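Stop tuning the gripper and go read your logs

I've been writing control software for small arms long enough to have a few grudges, and my biggest one is how we all talk about "the policy" like it's the only code in the building. Somebody's demo goes badly and the first thing out of anyone's mouth is more data. More episodes! Another 2,000 if we can get them! Meanwhile the timestamps are a mess and the planner is working from a joint state that went stale before the camera image even showed up.

We had this exact fight in June, over the kitchen tasks. Reaching down into a pot is a rotten job for a planner. The rim is in the way, shiny metal makes depth readings go funny, and the wrist has very few good poses once the fingers are below the edge. So of course everyone blamed the model.
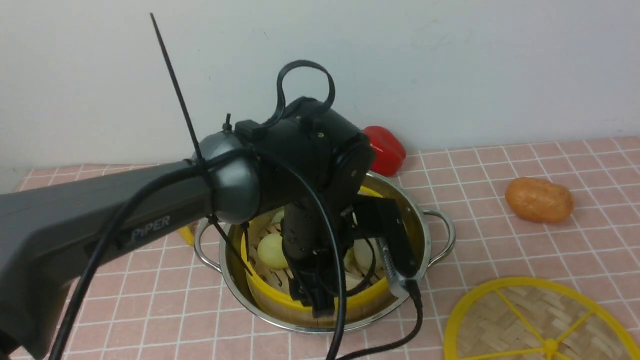 Ehsan Ahmadpour, who sits across from me at Stustell and is a lot more patient than I am, pulled 179 runs and lined up the camera clock against the arm clock. In 59 of them the two drifted apart partway through. Those were mostly the ugly ones, the runs where the arm hesitates at the rim and then commits to something dumb. We fixed the sync in Munda (our logging tool, which I complain about constantly and would not give up) and it took 10 lines. I'm still a little mad about it.

Now, I like learned policies. I use them every day. But a network will happily soak up your bad timing and hand it back to you as a personality, and then you're in a meeting arguing about whether the robot is "shy" around cookware — I have been in that meeting.

My pitch to anyone starting out is pretty boring. Build the replay viewer first. Make it easy to scrub, and put every sensor on one timeline, even the ones you think you don't need.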